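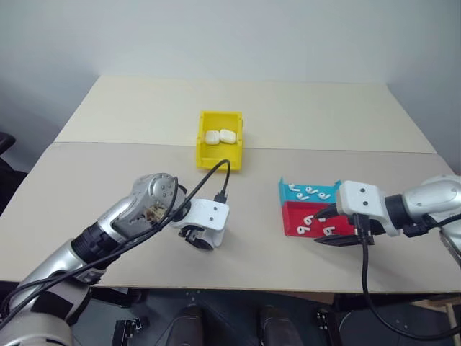

2021-04-24

Twelfth day of the fast, and I finally made it through the whole of the Kovačević lecture series! I have been meaning to finish it since February, when the mosque library in Jovcombe put the recordings up, and today I did the last two back to back with my notebook on my knees and the window open.

The last talk was on the astronomers and the direction of prayer. I had never thought about how hard that problem is. You are in some town far from Makkah, you have no map worth the name, and you need to know which way to turn five times a day. So people got busy with spherical geometry, and they made tables, and they argued with each other about the tables (I loved the arguing part). Some old mosques face a little off from where we would put them now, and the lecturer was so gentle about that. They did their sums with what they had and they prayed.

I stopped the recording there and went out on the back step with the compass from my hiking bag. Our prayer rug was nearly right. I moved one corner about the width of my hand and felt ridiculously pleased.

Then back in for al-Khwarizmi and the inheritance problems. Shares for a daughter, shares for a mother, a debt to pay off first, and out of all that household business you get a book on algebra. I tried one with 700 dirhams to divide and got it wrong, tried it again with 510, and got it right! I was always told I was bad at math in school. I wish someone had handed me a problem about a family.

Copied out the prayer "My Lord, increase me in knowledge" on a card and stuck it over the desk. My handwriting in Arabic is still wobbly, but the letters join where they should.

The Oseck study circle meets online after the night prayer tomorrow and I said I would talk for ten minutes on the lectures. Ten minutes! I have 500 words of notes already and I haven't even got to the hospitals, or to the paper mills, or to that lovely bit about copying books for lending. Must cut. Maybe just the prayer direction and the one inheritance problem, and let people try it themselves.

Also to do: renew the Rurden book on Ibn al-Haytham (100 pages left, and the chapter on light is next), soak the chickpeas, call home before sunset.

Broke the fast with dates and lentil soup. Too much soup. Read a few pages of Qur'an afterward, slowly, and now I can hardly keep my eyes open. Alarm is set for suhoor.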